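Inicio | Foros | Guías | Taller | Entrar
Categoría: Pinzas y manipulación > Fallos de seguimiento

La pinza de mano pierde la apertura al pasar sobre tela negra

Rogelio Manalo
Hola a todos, y perdonad de antemano el rollo. Estamos grabando demostraciones para doblar tela con un par de pinzas de mano y, de 1.022 episodios, el filtro me ha tirado 80 porque la apertura de los dedos salta de golpe a cero. Pasa casi siempre cuando un dedo se mete en los pliegues. He recalibrado dos veces y sigue igual – ya no sé si es el marcador, la luz del techo o yo. ¿Alguien ha pasado por esto?

Noeline Bright
¡Ay, Rogelio, qué recuerdos! En Orkdale nos volvió locos casi todo febrero. Mira primero la exposición: con fondo gris oscuro y tela negra, la cámara tiende a subirla, y el borde blanco del marcador se quema y se come el negro. Nosotros la fijamos a mano y los saltos bajaron muchísimo. Repasa también los tornillos de los dedos, que con el uso se aflojan y el cuadradito queda torcido. Os dejo nuestra mesa, con los marcadores en la base de los dedos:

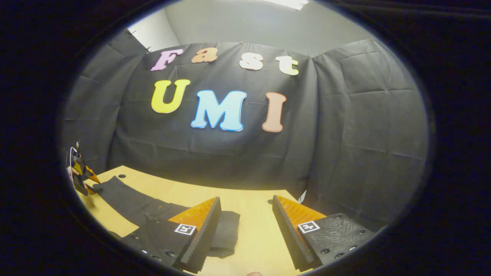
Tela negra arrugada sobre la mesa, vista desde la pinza de mano.

Y no rellenes los huecos interpolando a ciegas, por favor. Una vez lo hicimos y el brazo cerró con el paño a medio agarrar – menudo tirón.

Ciarán Nic Aodha
A mí me pasó y era el cable. Cámbialo.

Jolene Ashby
De acuerdo con Noeline. Yo añadiría que guardes los episodios malos aparte; de 29 míos recuperé bastantes bajando el umbral del detector.

Usamos cookies para recordar tu sesión. Aceptar | Configurar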